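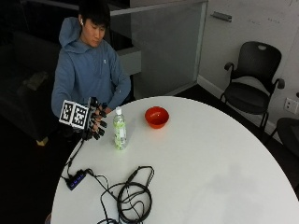

Nument Wiki > Bench Guides > Fang glove station

Setting up the Fang glove station
Last updated 11 July 2019

The Fang station is a sensor glove, a hand-held gripper with a wide camera on it, a USB hub, and more cable than either of them deserves. Setup takes one person with two hands. Once the glove is on you're down to one, so do things in this order.

Before you plug anything in

Clear the round table. Coffee lives somewhere else. You want a couple of objects to pick up and the electronics, and that's all. Wipe the top down too. It's glossy, and a fingerprint in the wrong spot will catch the light all afternoon.

Check the marker block on the back of the glove. The black-and-white squares need to be clean and flat, with no peeling corners. If one is peeling, print a new sheet from the Felatura folder at 100 percent scale. "Fit to page" is how we lost most of May.

Wiring

1. Set the hub down on the tabletop, near an edge, and power it up. Wait for the row of blue lights. No lights means the supply isn't pushed in all the way. It is always the supply.

2. Plug in the glove first, then everything else. Gulell, the logging program, hands out device numbers in the order it meets things, and it holds a grudge if you mix them up.

3. Run the glove cable across the table with enough slack to reach the far side. Coil what's left and keep the coil out of your working area. Tien-fu Kwok has a method involving figure eights and Velcro. The rest of us have a pile.

4. Let the long leads drop over the rim of the table and go down from there. Give them a gentle tug. If the hub moves, there isn't enough slack on top.
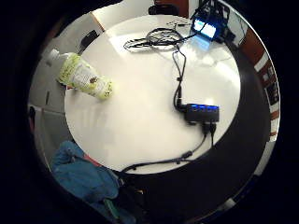

Hub lit, coil pushed back, two leads over the rim. The bottle is lying down.

5. Open Gulell and look at the gripper camera's view. You should get a round picture with black corners. A lens this wide will bend a perfectly good table, so don't go adjusting the mount to straighten it. You'll be there until dinner.

Putting the glove on

6. Seat your fingers all the way in before you tighten any straps. The finger segments should curl when you curl. If one lags behind, take the glove off and start over. Tightening the strap harder only gives you a lagging finger and a numb one.

7. Hold your hand flat above the table and press Zero. Keep still until the counter reaches 200 samples. This is a long time to hold still if you've just been told to.

8. Make a fist, open it, turn your wrist both ways. Error 559 means the block went out of sight. Turn your wrist back and it clears by itself.

The pick-up check

9. Do four practice pick-ups with ordinary things before you record anything you plan to keep. A bowl and a paper cup work well. Bring the cup over the bowl, pause, and watch the gripper view. You want to see the rim of the bowl and whatever you're holding in the same view. If your sleeve is getting most of the attention, roll it up.
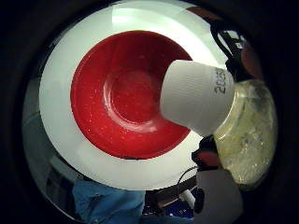
When it stops working

Frozen fingers, live camera: reseat the glove cable at the hub end, then zero again.

Everything frozen: look at the hub. If the lights are out, see step 1, second-to-last sentence.

Drift after a long session: the straps have crept. Loosen them, reseat your fingers, repeat steps 6 and 7. We do this every 52 minutes, a number somebody picked years ago that has survived every attempt to round it.

Putting it away

Quit Gulell before you unplug. Lay the glove down palm first so the block isn't carrying the weight, and wipe out the inside. Coil the cables loosely and leave the hub where it is. Write any error numbers in the station log with your initials, including the ones you caused.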